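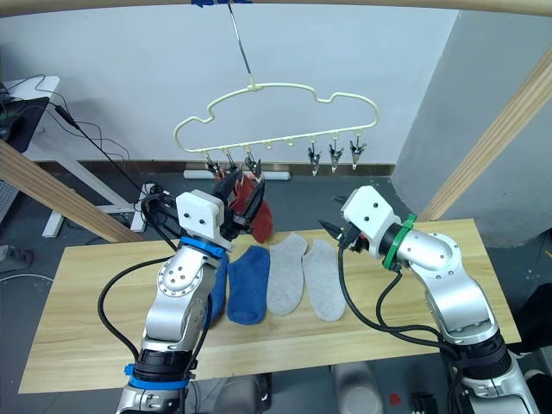
**How often should the gripper fingers on a two-armed cell be checked for wear?** Every 55 hours of running, and again whenever a new batch of socks is brought in.

The Dustonstead cell was returned to service on 1st July, following a month in which the left gripper was stripped and refitted. Readers of the June entry will recall that the fingers had begun to close unevenly. The fault was traced to a worn pad, and a replacement was ordered from Skosex.

The present routine is as follows:

- Wipe the finger pads with a dry cloth before the first run.
- Inspect the cable loops at full reach on both arms.
- Confirm that the sock hanger hangs level and that every clip springs shut.
- Enter the hours in the Moschos log.

A trial of 145 hangings was then completed, of which 14 required a second attempt. The majority of these occurred at the clips on the left. The hanger height will be reset before the next trial, and the wrist bolts are to be checked on the same day.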